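Wurness teaching line: progress report for September
To: Rohani Kwok, Grondeck Fund
From: Ilham Hartono, Wurness workshop, Wedelport

Rohani, this has been our best month so far, and I'm glad to be writing this one!

When you visited in the spring the plan was still mostly on paper. We wanted the people on the finishing floor to teach the arms their own tasks, by doing those tasks with a pair of hand-held grippers, and we wanted to find out whether that would work for staff who had never touched a robot. The grippers are now in use on both shifts. We have recorded 1,834 usable demonstrations against a target of 3,000 for the year, and the pace is still picking up as people get comfortable.

Marking and wiping are the tasks we chose to begin with. Every panel that leaves finishing gets marked by hand for rework and wiped clean afterward, and it's the part of the job that people complain about most (sore wrists, mainly). A whiteboard makes a good practice surface for it. You can draw a loop, wipe it, draw it again, and a shaky line does no harm.

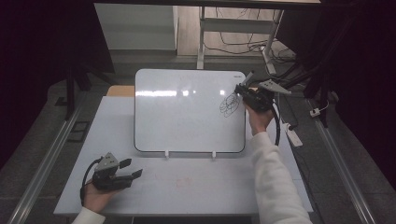
Mawar Pangaribuan has taken over the training of new demonstrators, and she is very good at it. She came from the finishing floor herself, so when she tells someone to slow down at the edge of a panel they listen. Her first group was four people, and all of them are still recording. She has also rewritten the instruction sheet, which used to be two pages of my engineering talk and is now one page that people read.

The change in daily work is bigger than I expected. Demonstrators spend part of each shift recording and the rest at their normal stations, and they've started to see their own habits differently. Sekar Simanjuntak noticed that she and the night shift hold the marker at quite different angles, and the two shifts sat down over lunch to settle on one. That sort of conversation didn't happen before – there was never a reason to compare.

We've had worries too. Several people asked early on whether they were training their own replacements. Zulkifli Wibisono met with both shifts and put our commitment in writing: no one loses hours through this project, and demonstrators move up a pay step once they finish training. I would like the same wording in next year's grant agreement, if you're open to it.

Problems this month: the gripper cables are too short for taller staff, and longer ones are on order from Pfister. We also threw out a batch of recordings after a calibration mistake, which was mine. A check at the start of each session now catches it.

Next month we begin trials with one arm on real panels, during the day shift only, with Mawar and Sekar beside it. Spending is on budget, and the cost sheet follows separately. Please come and try the grippers yourself – mornings before 10 are best.

Ilham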